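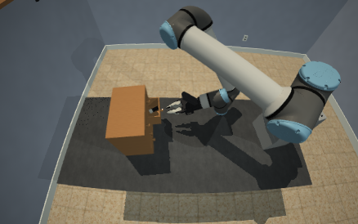 Week 2: Where do people put things?

Modules > Interior Design > Storage and the Small Home > Week 2

Right, last week I talked far too long about light, so we're going straight into storage today. Bring the Bélanger reading if you have it (the chapter on cupboards, not the one on kitchens - I know the kitchens one is more fun).

My main point is that people put things down where they stop walking. Keys land by the door, post lands on the first flat surface, coats go over a chair. You can draw a lovely cupboard at the far end of the room and it'll stay half empty for years!

Think about the Tornstead flat from the first session. It had one tall cupboard, 682 mm wide, and a doorway of 780 mm. On paper everything fits. Now open the cupboard door and try to get past with a bag of shopping. Kevin Ayala drew this up in August with the door swings marked, and I'd like all of you to do the same from now on. Swings in dashed lines, please.

A word on rugs. A rug tells people where the room "is", so a cupboard standing on one feels like part of the sitting area, and one off it feels like part of the wall. Also check the door clears the pile. I've got this wrong twice in my own house.

For next time: sketch a room you know well and mark two places where stuff piles up. Pendo Magesa is running the drop-in if you get stuck on scale.

3 comments · 2 shares

Last updated: 25 Sep 2026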